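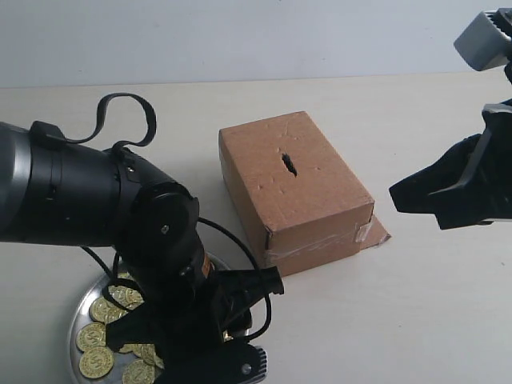 Dorno No. 2 Hand Coffee Grinder

Item 906
In stock, ships in plain brown cardboard

There are faster ways to grind coffee. Most of them plug in, and most of them sound like a gravel truck backing over a trombone. The Dorno No. 2 takes a minute or so of your morning and lets the rest of the house sleep through it.

It holds 30 grams of beans, enough for two polite cups or one impolite one. Lift the lid, pour in the beans, put the lid back on (you will forget this once) and turn the handle clockwise. Counterclockwise does nothing at all, though plenty of people have written to us after trying it.

The burrs

Steel, conical, and the reason for most of the price. The first Dorno had ceramic burrs, which were lovely until somebody ground a small stone along with their breakfast. Américo Tavares redrew the whole assembly over one bad-tempered February, and the new set comes out for cleaning with a quarter turn and no tools. Brush it off every couple of weeks. Please don't wash it, and please don't run rice through it, whatever your brother-in-law read.

Setting the grind

The adjustment ring is under the body and clicks as it turns. Start at the tightest position the handle will still move in, then back off:

Moka pot: 8 clicks
Pour-over: 16 clicks
French press: 24 clicks
Cold brew: 28 clicks, and start it the night before

Espresso is possible at four or five clicks. We don't recommend it unless you enjoy upper-body exercise before sunrise.

Which handle?

The standard handle is beech and folds flat against the body. The Serrano handle is longer, doesn't fold, and makes dark roasts feel like stirring soup. Light roasts are harder beans and will fight you either way, but they fight the Serrano less. If you have cranky wrists, get the Serrano. If you have a small drawer, get the beech.

Specifications

Weight: 571 g with beech handle
Capacity: 30 g
Catch cup: glass, threaded, fits the Nila travel lid
Body: brushed steel
Colors: steel, or steel with a green band
Made in small runs of 200

In the box

Grinder, one handle, catch cup, cleaning brush, and a folded instruction sheet by Judite Matos, who was asked for a paragraph and turned in both sides -- the part about static is worth reading.

What owners say

"My husband says it's quieter than the old one. He also says it's slower than the old one. He is now in charge of grinding." -- Tedness, green band

"Took it camping. Forgot the coffee. Grinder performed well." -- R.L., beech handle

"The lid could be tighter. Four stars." -- Unsigned, and fair enough. Lids from the current run have a deeper lip, and we'll mail one to anybody with an older grinder who asks.

Repairs and returns

Send it back inside 30 days if you don't like it, beans removed. After that we fix what breaks, short of grinders that have been through a dishwasher. We can tell. Replacement burrs, cups and handles are on the parts page, along with the tiny washer everyone loses down the sink.

Page updated Feb 16, 2025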